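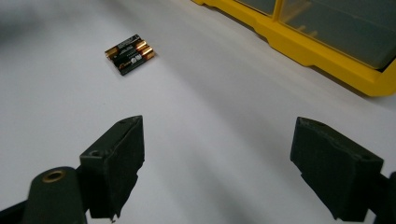
How many batteries should I keep in one compartment of the organizer?
Store them in small groups of a single size and a single age, and leave enough room to get a fingertip in beside them. A tightly stuffed compartment is hard to empty without tipping the whole drawer, and then you are picking batteries up off the floor.

Section 4: Sorting Batteries and Small Boards into the Plurnodel Parts Organizer

By now you should have the organizer standing where you want it, with its drawers sliding nicely (if one still sticks, go back to Section 3 and check that the divider is pushed all the way down, because that is nearly always the culprit). This section is the pleasant part, where all those odds and ends from the kitchen drawer and the bottom of the toolbox finally get a home of their own. Put the kettle on and give yourself a clear stretch of table. I like to do mine on a Tuesday evening, when the house is quiet.

Before you start

You will need the label sheet that came in the carton (it has 126 labels, so don't be shy about redoing one you don't like), a soft pencil, and a light-colored table or a sheet of white paper. Small dark parts show up so much better on white.

4.1 Sorting the batteries

1. Take every loose battery out of its old box or bag and lay it on the table.
2. Group them by size. AA and AAA look alike when you are going quickly, so stand one beside another if you are unsure.
3. Within each size, lay the batteries side by side with the raised ends all pointing the same way. They should go into the drawer like that too.
4. Set aside anything that is leaking, swollen or crusty, and take it to your local battery collection point.
5. Choose a compartment for each size, fill it, and write the size and the month on the label. A plain "AA, April" is plenty.

CAUTION: Never store loose batteries with coins, screws, paper clips or bare circuit boards. Metal touching both ends of a battery can cause a short circuit, and that can get hot enough to start a fire. Keep button cells in a locked cupboard, well out of the reach of children.

Note: If you have rechargeable batteries as well, please give them their own compartment. Mixing them in with the ordinary ones sounds harmless enough, until you drop the wrong kind into a charger.

4.2 Sorting small circuit boards
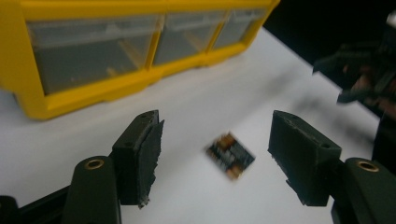
Set-up guide text: M. Sachdeva, Customer Guides Editor, Cunlow Home Storage

Tiny boards deserve a slower hand than batteries do. The little square ones are especially easy to lose, and a dark one that lands on a dark rug may as well have gone to the moon! Work low over the table and do one board at a time.

1. Touch something metal and grounded before you begin, and again whenever you come back from a break.
2. Pick up each board by its edges. Try to keep your fingers off the chips and the soldered spots.
3. Lower it all the way to the surface before you let go. Even a short drop can chip a corner or knock a part loose.
4. Slip the board into an anti-static bag. The Grodeo small bags fit our compartments without folding, and other brands will do perfectly well if you trim the top.
5. Write on the bag what the board is for, while you still remember. You will think you can't possibly forget, and by summer you will have.
6. Put the bagged boards in an upper drawer, with at least 2 compartments between them and the batteries.

Note: Boards can stand on edge in their bags if you have a lot of them, like cards in a recipe box. Don't press them flat under anything heavy.

4.3 Filling the rest

Once the batteries and boards are settled, you may fill the remaining drawers in any order that makes sense to you. Some people go by size and others by room or by project, and we have had letters in favor of all of these. Heavier things such as bolts and hinges belong in the bottom row, where they help keep the organizer steady.

CAUTION: Do not fill any single drawer with more than 70 ounces of parts. An overfilled drawer can drop when you pull it out.

When everything is in, slide each drawer open and closed once and listen for anything catching. Wipe the table down, and run your hand lightly over the floor around your chair for strays. Then turn to Section 5 for cleaning the panels and moving the dividers.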